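Print this page | E-mail this thread
14 replies | 347 views | 4 shares

Grip force and lint rules for soft goods – what do you all write down?

dendlow_dan
17 November 2024

I'm redoing our house rules for fabric work and I'd like to steal from people who've been at it longer. We run teleop collection on household stuff, mostly folding and putting away. The rule sheet I inherited from Theda Meinecke is one page and half of it is about parking. The bit on fabric says "pinch a fold, don't dig" and "clean fingers every 32 episodes." I get the first one. Where does 32 come from?

pinchpoint
Ha, I worked with Theda at Jurico and I'm pretty sure 32 was just how many we got through before lunch. It's a fine number for cotton. For fleece I'd go way lower, that stuff sheds like a cat.

We had a force cap per material too, set in the controller so the operator couldn't go over it. Do that before you do anything else on your list!

marlo_k
Disagree on the hard cap. We tried it and operators started grabbing bigger and bigger handfuls to make up for it, so the blankets came up in a wad. I'd much rather have a soft warning and somebody who's been trained to look at the wrist view.

This kind of grab is what I want to see, a ridge of fabric between the fingers and the tips not jammed down into the cushion:

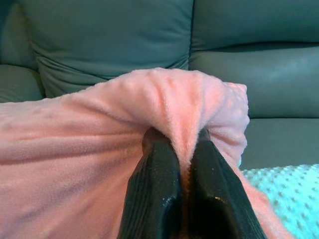
Pink fleece on the couch, fold held between the fingers, wrist view.

I'd pass that one. You can see the hump standing up over the tips and the wrinkles all running in to the pinch. If I can't see where the fabric goes in, I mark it for review.

pinchpoint
OK but zoom in near the top of the right finger, on the inside edge. Little pale specks. Dust or lint, whatever it is, under my rules you stop and wipe.

marlo_k
For a few specks?? We'd never get anything done. Our rule is about the pads. If there's fuzz on the gripping face you wipe, if it's up on the edge you leave it until the next break.

pinchpoint
And who's checking the gripping face while it's holding a blanket? You can't see it from there. The edge is the only warning you get – that's my whole point.

dendlow_dan
This is great, keep fighting. What about the second blanket? There's a blue dotted one partly under the pink. My sheet says one item on the surface at a time and I was going to drop that rule, real couches have piles on them.

tilly_nunex
Drop it, but write down the overlap. At Nunex we log which item is on top at the start, and the operator has to say out loud which one they're going for. We went through 900 episodes without that and sorting them out afterward was miserable. I still have opinions about the color beige.

Also put leather in your sheet if you've got leather sofas. We say no fingertip contact with the seat while the gripper is closing. Fabric snags are cheap, a scratched couch isn't.

jarman_joe
Long-time lurker. Does anybody do a lift check? Ours is close, lift a little, pause, then carry on. It adds some four seconds to every episode and the operators hate it.

marlo_k
We did, then cut it for anything thicker than a T-shirt. Keep it for sheets.

pinchpoint
Keep it for everything. Sorry Joe's operators.

dendlow_dan
Right, my draft so far: force cap stays but set per material, wipe on any visible lint for fleece, log the overlap, no tips on leather while closing. Lift check for sheets only until somebody talks me out of it. I'm leaving the parking part in, people do need to know where to park.

tilly_nunex
Can you post the per-material numbers when you have them? Even rough ones. I've got nothing for minky and I'm guessing every time.

E-mail this thread | Print this page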